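Monday, late

Okay, so I did it. I cast on the sweater. I have been circling this thing since before the weather turned and tonight after dinner I just sat down on the good end of the couch, wound the first skein and started, and now it's almost midnight and I have four inches of ribbing and a dent in my finger.

The yarn is the Baldursdóttir wool I bought on the Zarkholm trip, the dark gray-green one that I carried home in my coat sleeves so it would fit in the bag. It is scratchy. I'm going to say that here where it can't hurt anybody's feelings. It smells like a barn in a really nice way and it sticks to itself like Velcro, so if you drop a stitch it just sits there and waits for you, but I held it against my neck for a minute and my neck said no. I'll wear a turtleneck under it. People wore this stuff on fishing boats, they can't all have been itching the whole time.

Every skein is 230 yards and I have six of them, and the pattern for my size wants more than I would like. I did the math on the back of the gas bill and then did it again with the sleeves a little shorter. I think it's fine! If it isn't fine I'll do the cuffs in something else and say I meant to. There was a seventh skein in the shop basket and I remember looking right at it and thinking I was being sensible. Ugh.

The pattern is the Skulletar one, with the band of little diamonds around the yoke. It's eleven pages long and four of those are about how to block it. I've read it through twice now and there's a sentence in the short row section that I still can't make any sense of - "turn as before, but without the wrap you would otherwise have made" - what wrap?? I looked through the comments under the pattern and everyone there is just saying how fast it knits up and posting their finished yokes. One woman made hers in orange and brown and it looked amazing, like a 1970s kitchen. I got jealous and almost went looking at orange yarn at ten at night.

I should write down the swatch, because I won't remember. Size 7 needles gave me too many stitches, size 8 was right on before washing and then it relaxed and went a bit big. So I'm using 8s for the ribbing, against the instructions, and I'll go up or down after that depending on how I feel when I get there. I washed the swatch in the bathroom sink with dish soap and it turned the water the color of weak tea. Then I rolled it up in a towel and stood on it, the way my aunt used to, in my socks, on the bath mat. It was a very satisfying two minutes. The towel needs a wash now too.

Other things from today, since I'm here. Work was work. The heat came on in the building for the first time and the whole second floor smelled like hot dust until lunch. I ate my sandwich outside because of it and it was one of those days where the sun is warm but your bench is freezing. Bought stamps. Forgot the onions again, so dinner was the soup without onions, and it was thin and sad, and I put a lot of pepper in it.

Mom called while I was counting the cast on and I had to say "a hundred and twelve" out loud four or five times in the middle of her telling me about the dentist. She was nice about it. She wants to know if it's for her. It is not for her! I said maybe the next one, which I've now said about three sweaters. She still has the blue vest I made her the first year, the one with one armhole way bigger than the other, and she wears it to take the trash out, and I've decided that counts as love.

I was going to listen to the Clenon audiobook while I knit, the long one about the lighthouse families, but it has so many cousins in it that I lost the thread every time I checked my stitches. I went back a chapter twice. Then I gave up and put on the old baking show with the sound low, where I already know who goes home. Ribbing is good for that. Knit two, purl two, somebody's custard splits, knit two, purl two. I know I'll need actual silence for the diamonds.

Joined in the round without twisting, by the way. I checked it so many times. Last winter I twisted the hat and didn't see it until I was some 30 rows up, and I cried a little, which was partly the hat and partly February. Tonight I laid the whole thing flat on the coffee table under the lamp and ran my thumb along the bottom edge all the way around before I knit a single stitch past the join. It's flat. I'm going to check it one more time in the morning with daylight anyway.

Plan for the week is an inch or two a night, and no knitting in bed, I mean it this time, my shoulder was terrible all of last spring. I want to be at the armpits before the cold really comes. I also want to find the stitch markers. I know I own a tin of them. I've been using a bread tag and a loop of red thread tonight and the bread tag keeps flipping up and getting caught in the purls.

Also need to clean out the hall closet so the finished thing has somewhere to lie flat and dry, which it'll need for days, the pattern says. The dining table would work if I didn't have to eat on it. Maybe the spare bed with a couple of old towels down.
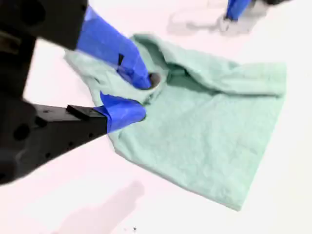 And I still have to pick the second color for the diamonds. I keep going between the cream and the mustard. I had both balls lined up against the ribbing tonight and liked the mustard, but lamp light makes everything look like mustard, so I'll look again before work. Needles down, teeth, bed.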